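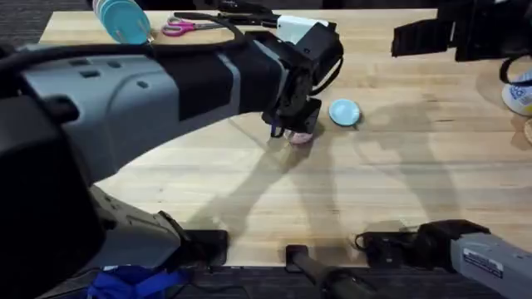
Tabletop two-arm work cell: what to check before you buy

We sell these, so take this page with the salt it deserves. It was written by the person who handles returns, and it is meant to talk a few of you out of ordering.

What the price covers

Rekside sells the two-arm cell as a base package at 4,000 dollars per arm. You get the arm, one gripper, the power supply, the cable set and a table-edge mount. The table is yours to find. So is the computer, and so is whatever stand you want between the arms.

The quote most people come to us with leaves out the following, which adds 1,506 dollars at current prices:

Spare gripper fingers, two pairs
Second cable set
Center stand with pole and base plate
Freight and lift-gate delivery

You can skip the spare fingers if you like. Most buyers who skip them order them by March.

The table

Both arms fix to the same long edge, with the stand between them. A butcher-block top is a decent choice and it takes a clamp well. A hollow-core door on sawhorses is a bad choice, and we have had two of those described to us over the phone as "a bench." Leave the near edge clear for the mounts, and think about where the cables go before you tighten anything. They loop out from the wrist and they need that slack. Cables on the floor are your problem to manage. Carpet is fine for the arms and bad for rolling chairs.

Reach, and what the brochure says about it

The Fovine brochure for the gripper talks about "full tabletop coverage." Read that as coverage of an empty tabletop. Put out a small dish, a stack of plates, a pair of scissors and a tub of something, and the far side of the table becomes a place where you plan each move. Two arms also get in each other's way. Delali Sulemana, who does our demos, keeps the small items toward the middle and parks the bigger stuff along the back. Copy her.

Light is worth a line in your budget too. The arms throw long shadows over the work, and if your software depends on a camera you should test it with the arms in position, lamps on, before you sign off on anything.

Claims we would not repeat

"Sets up in an afternoon." Chaminda Bandara has installed more of these than anyone here and he books two days.

"Handles any household object." Ask which ones. Small rounded pieces and thin flat ones are separate problems, and we want to see your own items on the table before we say yes.

"Pays for itself." We have never seen the math behind this one. If a reseller shows you a payback chart, ask what they put in for staff time. Usually it's zero.

Running costs

The service plan from Skimex is 307 dollars a year per arm. It covers joint repairs and leaves out gripper fingers and cables, the two things people wear out. I'd pass on it for the first year, when the regular warranty applies anyway, and put the money toward a spare cable set. Kerstin Dreßler in sales disagrees with me and will tell you so.

Lead time

Allow 10 weeks. The supplier says six.

Trying before buying

Bring your own objects to the Tsikata showroom. Sessions are free and Etornam Amoah books them. Ask to run the same pick over and over, with no one touching the setup in between. One good pick tells you very little.

Returns: 30 days, in the original foam. Keep the foam.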